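[rarnwood-web] Re: Print stylesheets, anyone still bothering?

From: Blandine Jacquet
To: rarnwood-web list 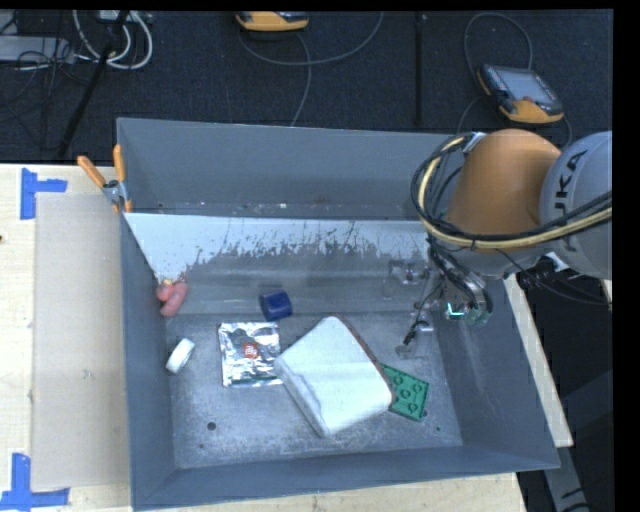
Gray bin on the table, robot arm reaching in from the right

Hi Svend, hi all,

Sorry for the slow answer, I've been stuck in a client migration since Friday and my inbox looks like it.

Svend Nørgaard wrote:

> We're redoing the Besson site (the parts catalog one) and the
> question of printing came up. The old site had a separate
> "printer friendly" version of every page, which means two
> templates for everything and they've drifted apart badly.
> Some of the print pages still show last year's prices.
> I'd like to throw the whole lot out and do one print
> stylesheet. My boss thinks people don't print any more and
> we should skip it. Does anybody here have experience either
> way? Also, how do you deal with long tables? Ours break in
> the middle of a row in two out of three browsers and it
> looks awful.
>
> Svend

Please do the stylesheet! I had this exact argument at Tradum in December and I won it, mostly by looking at the server logs. The old print pages had their own URLs, so you can simply count the hits. Ours were getting way more traffic than the search page, which had eaten half the budget. If your print versions have separate addresses too (sounds like they do), pull those numbers before you talk to your boss again. He can't argue much with a log file. Well, mine tried.

For a parts catalog I'd bet money that people print it. They take the page out to the workshop, get grease on it, and write part numbers in the margin.

As for how, mine came out at 16 rules and that covers the whole site. Most of it is just hiding things: navigation, sidebar, search box, footer links, the newsletter sign-up. Then set the content column to full width and take the floats off. Please don't skip the floats! Older Firefox versions will print the first page of a floated column and then quietly drop the rest, and I spent the better part of an evening thinking our printer was broken. Same thing if you have overflow: hidden on a wrapper somewhere up the tree. Set it to visible and the missing pages come back.

Set the type in points, black on white, and use a serif if your designer lets you. 10pt is fine for body text, though one of our customers wrote in asking for bigger, so we went up a notch on the instruction pages only.

Tables: put your header row in a proper thead and give it display: table-header-group, so it repeats at the top of each sheet in the browsers that understand it. For the rows, page-break-inside: avoid on the tr is what the spec wants, but support is patchy, as you've noticed. What I ended up doing with our worst offenders was splitting the big tables by product group, each with its own small heading, and allowing breaks between the groups. It isn't elegant, and the markup people on this list will probably tell me off, but it prints the same everywhere I've tried it. It made the pages easier to read on screen too.

Two more things while I'm at it. Background colors don't print by default, so if your price column is white text on dark blue it comes out as white text on nothing. (Ask me how long that one was live.) And if you print link addresses after the links with the :after trick, limit it to the main text, or every thumbnail in the catalog gets a URL hanging off it.

Redirect the old print URLs to the normal pages when you switch over, by the way. People have them bookmarked, and we had 5 complaints on the first morning before I'd put the redirects in.

I can send you my file off-list if you like. It's written for the Nusach theme, so the class names won't match yours, but the order of things should be useful. There's one hack for IE in there that I no longer understand and am scared to remove, so if anyone can tell me what it does I'd be very happy.

Blandine

_______________________________________________
rarnwood-web mailing list
To unsubscribe, send a message with "unsubscribe" in the subject line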